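Brorusent Makers Help
Automation and robotics > Home and shared shop builds

Gripper finger keeps catching the rim of the parts bin

posted by kinsella_shed

Hi all, long-time reader, first time asking. We've got a pick and place build going on the big table at our shared workshop and I'm stuck on what ought to be the easy bit. The arm goes down into a blue stacking bin, grabs a part, comes back up and drops it on the belt. Works a treat when the bin's just been put down. Then after a few dozen goes one finger starts touching the back wall of the bin on the way in, the bin shuffles a bit, and every pick after that is a bit worse than the last.

I left it going the other arvo and got 300 cycles with 69 rim touches. I've got foam in the bottom of the bin so the fingers have something soft to land on if the height's off. The height has been fine. It's the sideways stuff that's doing my head in.

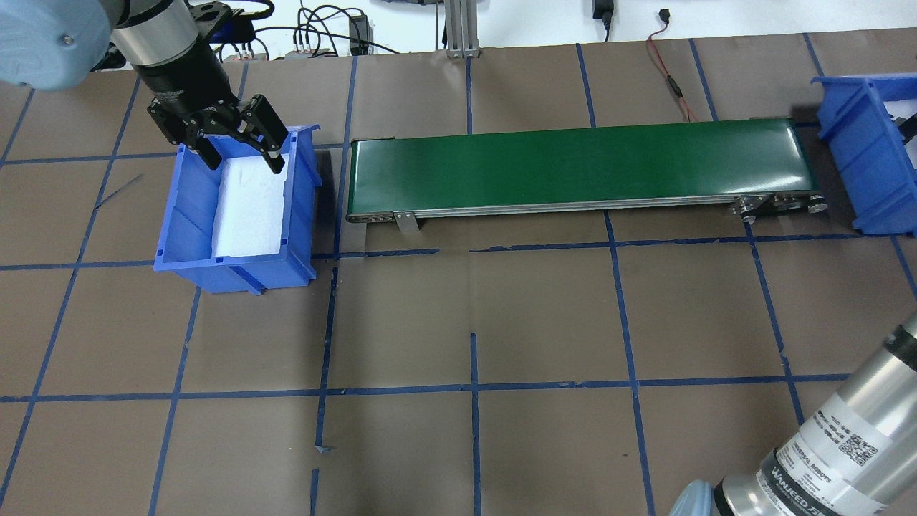

Trostora, 2024-11-24

I've put the gripper over the back part of the bin there so you can see how close the right-hand finger gets to the edge. The blue tape on the brown paper is our grid for putting things back where they belong (yes, some of the lines are crooked, I did the taping and I'm no sign writer). The conveyor sits just to the right of the bin, so I can't shift the bin far that way.

Do I need narrower fingers, or a camera, or am I missing something dead simple? I'd like to keep the spend under 400 if I can, the club's kitty isn't huge.

posted by skulier_bits

Get a camera. We mucked about with fixed positions for ages and gave up. Any cheap one will do.

posted by tinbender

I wouldn't buy the camera yet! Bolt the bin down first. Well, not bolt, but put a stop on two sides of it. I used two bits of aluminium angle screwed to a scrap of ply, with the ply clamped to the bench, and the bin just pushes back into the corner. Tape tells you where the bin should go but it won't hold it there, and paper over a bench can creep as well (mine did, and I chased it for a whole weekend before I thought to look under the thing I was measuring from).

Second thing, check the path you're taking in. If the arm is coming across and down at the same time, the finger can clip the wall even when the final spot is perfectly good. Put a waypoint straight above the pick, high enough to clear the rim with the fingers open, then go straight down from there, slowly. Same on the way out.

Third, how wide are you opening? I had mine opening all the way every time out of habit. Opening just a bit wider than the part gave me heaps more room near the walls. Keep your pick spots off the back wall too if you can, and pack the foam up at the back so the parts end up nearer the middle.

I did all that in January and the next run was 817 picks before I stopped it for lunch, no touches. Different arm to yours though, so your mileage may vary.

posted by kinsella_shed

Thanks both. I was going across and down in one move, so that's the first thing I'll change. Got some angle in the offcuts rack, will knock up the corner stop tomorrow and post the new count once I've done another 300.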